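Count the Failures Too

Small tasks make the best examples, and a small black object near a yellow drawer organizer is plenty for one afternoon with a hand-held gripper.

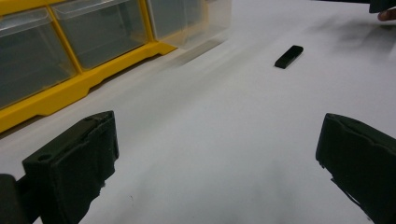 Kojo Addo disagrees. He wrote that 200 clean runs teach a learning system more than 3189 sloppy ones, and that we should delete every fumble.

I would keep the fumbles and label them. At Nivness we threw out 411 recordings in November, and I still regret it. A system trained on perfect grasps has never seen how a person recovers from a bad one.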